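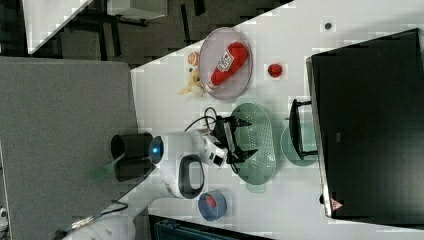
The colander problem

Graltik has had two-finger grippers on the bench for years. Tips wear, screws work loose, you swap them out. What changed this spring was the shopping list: kitchen stuff. Bowls, a plate, a ketchup bottle, toy fruit, a toaster oven. And one green colander that has eaten more of May than anyone planned.

Two sets of tips in the running. Walero, long and pointed. Cokance, shorter, with a softer pad. Same arm, same controller, same table. 436 grasps logged when I visited and the argument was still going.

"The bottle tells you nothing," says Dulce Zamudio, who runs the trials. "Everything picks up the bottle." Toy fruit, much the same. Bowls get more interesting. You want the rim, you want to come in square, and a few degrees out means the whole thing spins away from you.

Then the colander. Thin edge, thin floor, full of holes, shiny. Pointed tips can pinch the rim nicely but they like to catch in a hole on the way past. Soft pads don't catch, but they need more room, and there isn't alot of it down by the tab handles. Eight millimetres of clearance on a good approach.

Cameras, then. Graltik runs one overhead and one on the wrist, and the two do not see the same kitchen. Overhead is calm. Whole table, everything laid out, easy to plan from. Trouble is the arm gets in its own way as soon as it reaches across.

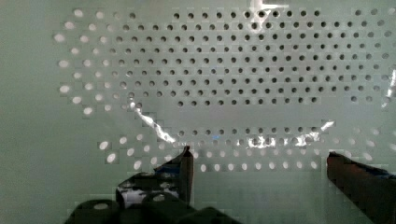

The wrist view has the opposite trouble. Up close there's no rim to aim at, only holes and glare, and the depth estimate jumps about whenever a reflection slides over the surface. Ewan Quinlan wrote the bit of code that decides which camera to trust. His first version switched over at a fixed height. Hopeless on the green colander, fine on everything else. The new one holds on to the overhead guess for longer and only lets the wrist camera nudge it.

"Nudge, not steer," he says. He had matte spray on order at one point. Cancelled it. Real kitchens dont get sprayed.

Lighting got a look too. About 16 settings tried, most of them useless. Lower lamps killed the streaks and killed the contrast with them.

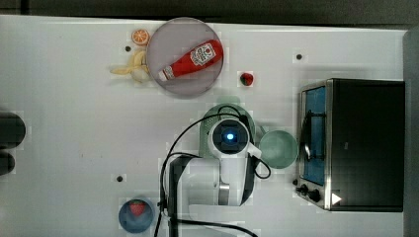 Pattinasarany Manipulation Group, Graltik

The group's bench notes are blunt. Walero ahead on rims and handles. Cokance ahead on round things, and kinder to the toy fruit. Changing tips takes eight minutes with a hex key, longer if you drop the washer, so swapping halfway through a task is out for now.

Zamudio wants a third option, a pointed tip with a blunt cap, printed in-house. Quinlan would sooner fix the approach angle first and leave the hardware be. They've agreed to do the angle, then the cap, then run the lot again with the same objects in the same places.

The oven door is next after that. Long bar handle, plenty to grab, but the arm has to pull in a curve without fighting the hinge. Different job, probably a different controller setting. Neither of them would give me a date.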